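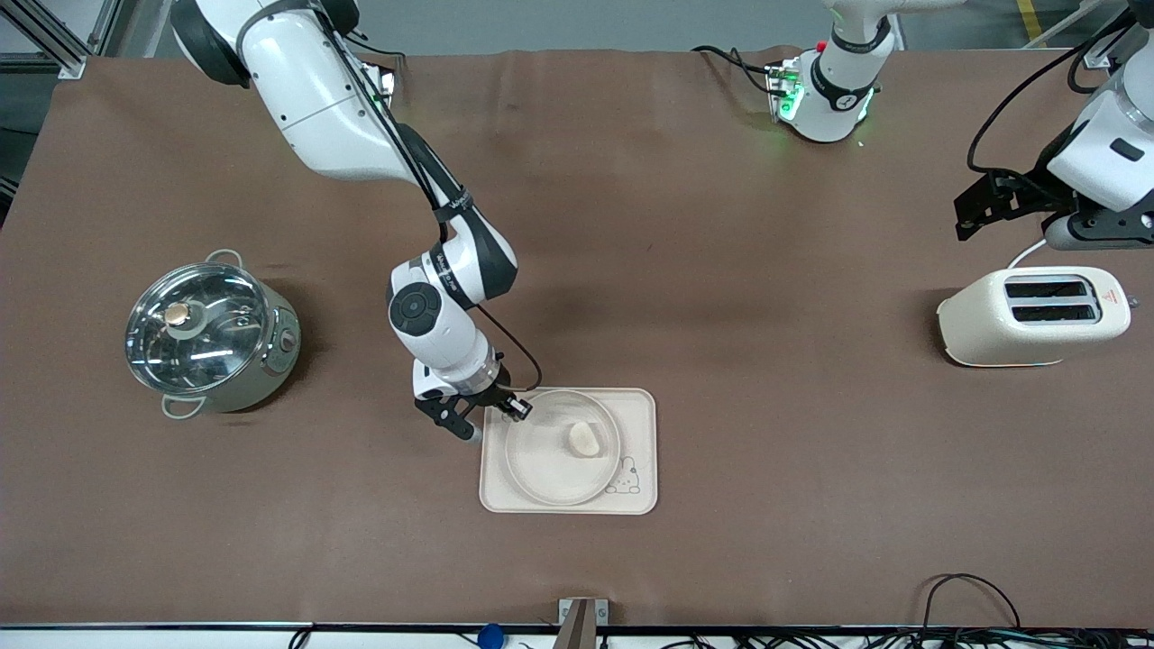
Figure 12. Glass bowl on a cream-colored tray.

Section 4: Adding a Show and Its Cast

Mevonix keeps each TV show, web series or comedy special on its own page. Cast members have separate profiles, so a performer who appears in several shows only has to be entered once.

Before you start

Sign in with an Editor account. Viewer accounts can open show pages but cannot save changes.

To add a show

1. Open Library and select New Title.
2. Type the title as it appears in the opening credits.
3. Choose Series, Special or Sketch Channel.
4. Enter the year of the first episode. Leave the end year blank if the show is still running.
5. Select Save Draft.

Note: Type cannot be changed once the page is published. To fix a wrong type, delete the page and start again.

To add cast members

1. On the draft page, select Cast, then Add Person.
2. Type the first few letters of the name. Example: typing "Bon" brings up Akosua Bonsu.
3. If the person is listed, select the name. If not, select Create Profile.
4. Enter the character name in the Role box. For someone playing more than one character, put a slash between the names.
5. Drag the names into billing order and select Save.

Guest stars go under Episodes - see Section 5. A guest added to the main cast will show up on every episode page.

Caution: Do not merge two profiles just because the names match. Check the credits on both first. A merge moves all roles to one profile and cannot be undone.

Biographies

A biography can be up to 3,000 characters, including spaces. Text over the limit is cut when you save. Stage names go in Also Known As, one per line.

To publish

1. Select Preview and check the spelling of each name.
2. Select Publish.
3. Wait for the green check mark before closing the page.

New pages appear in search within 30 minutes. If a page is still missing after that, open it, select Refresh Index and search again. Drafts do not appear in search at all.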